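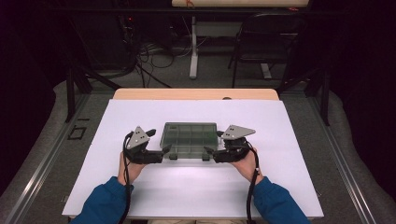 Unit 6: Prepared Meal Plans and Delivered Diets

Course: Introduction to Community Nutrition, Kirnar College
Revised 2024-03-31

6.1 Scope

This unit considers meal plans that are cooked centrally and delivered to the customer's home. Students should be able to read a weekly menu, estimate its fiber and protein content, and judge whether the stated energy level suits a given adult. Weight loss claims are covered in the July module and will not be examined in this one.

6.2 Reading a menu

Labels may state values per portion or per 100 g. Convert all values to the same basis before comparing two plans. Where a supplier lists only the daily total – as the Warkon menu in the reader does – the distribution across meals must be requested or left blank.

Fiber is frequently the weakest entry. For class exercises the target is 30 g per day. Plans built mainly on juices and strained soups seldom meet it.

6.3 Assignment

Compare the Gasell and Intarasuk sample menus over six days. Record energy, protein, fiber and salt for each day, and note any missing values. The written comparison counts for 50 percent of the unit grade. Tables are to be attached as an appendix and do not count toward the page limit.

Required reading: course reader, chapters 3 and 4.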